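Search this site Enter keyword Go

Plerberg pits two hand-held grippers against each other, and the cups take the beating

June 2020

A gripper that costs more than a used car should be able to pick up a cup. So should the cheap one. Deciding which of them does it with less fuss has taken up a good part of the month at Plerberg, a small automation shop that sells advice to people who are about to buy robot arms and would like to be talked out of the wrong one.

The contenders are both finger designs. The Prilden has soft pads that bend around whatever they touch. The Zadley has stiffer ones and a brochure that uses the word "confident" a great deal. Each gets 30 tries at every task on the list, worked by hand first and bolted to an arm later, if it earns the trip.

The list was drawn up by Éabha Moriarty, who runs the trials and has little patience for brochures. It has cups, bottles, boxes and a bar of soap. The soap was her idea.

"Everyone shows you the gripper picking up a foam block," Moriarty said. "I have never had a customer who needed a foam block moved."

Scoring is simple enough to cause arguments. A clean pick and a clean release earns a point. A drop earns nothing. A pick that succeeds but leaves the cup facing the wrong way is worth half a point, or will be once the two people keeping score agree on what the wrong way is.

After 717 logged attempts, the Prilden leads on anything round and the Zadley leads on anything with corners. Neither maker is likely to put that on a poster. The soft pads also wear faster — Plerberg has gone through five sets — while the stiff ones have a habit of nudging light objects out of reach just before closing on them.

Hand-held work at the cup cradle and the sink counter: 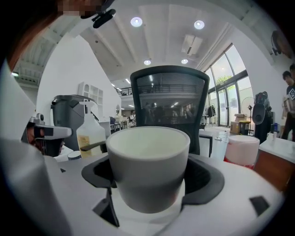
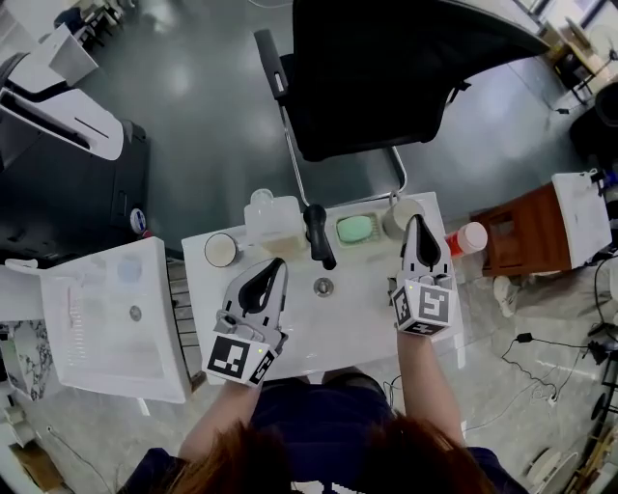
The arm stage comes next, and with it the matter of the controller. Plerberg has been using one from Cullinane, which Moriarty describes as "very good between restarts." A newer version is promised before the end of the trials. It was also promised before the start of them.

Cameras will be compared in the same round. The shop wants to know whether a wide lens near the fingers is worth the distortion it brings, or whether a plainer view from above would do. Opinions in the building are split, and loudly held by people who have yet to look at the footage.

The full run is set at 2,000 attempts, after which Plerberg plans to publish its score sheets, drops included. Both manufacturers have asked to see the numbers first. Moriarty has told them they can read them with everybody else.

14 shares | 5 comments

Contact the newsroom | Copyright 2020, all rights reserved | Back to top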